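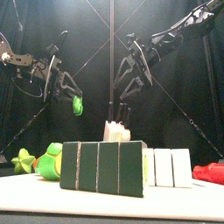

O pano de fundo Drornska nasceu de uma irritação antiga: fundos pretos que, postos atrás de uma mesa, ficam cinzentos assim que alguém acende uma luz. O nosso é escuro e continua escuro, o que parece pouco para uma página de produto, mas experimente comprar outro. Deixa em paz o que está à frente, e um objeto verde-vivo destaca-se contra ele sem pedir licença a ninguém. Até peças pretas se distinguem, desde que a luz ajude um bocadinho.

Referência: 1653
Cor: preto (há clientes que perguntam pelas outras cores; não há outras cores)
Largura: 1694 mm
Peso do conjunto embalado: 883 g
Conteúdo da embalagem: 1 pano, 2 fitas de fixação, 1 saco de arrumação onde o pano cabe à primeira e nunca mais

Montagem
Passe as fitas pela bainha superior e prenda-as a uma barra ou a uma estrutura que já tenha. Estique só depois de prender os dois lados. O pano faz algumas rugas ao sair do saco e perde-as pendurado de um dia para o outro. Quem tiver pressa pode passá-lo a ferro morno, pelo avesso. O avesso é o lado da etiqueta.

Limpeza
Escova macia para o pó. O preto mostra cada pelo de gato com uma fidelidade admirável, e não aceitamos devoluções por causa do gato. Não vai à máquina de lavar. O Volker Kleinschmidt, que responde às mensagens da assistência, já sabe quando foi.

Compatibilidade
Serve nas estruturas Fekness e Zadow. Na Caputo também, mas as molas de origem são curtas e convém pedir o jogo comprido, vendido à parte.

Entrega
As encomendas de dezembro seguem pela ordem de chegada. Estrutura, mesa e iluminação não incluídas.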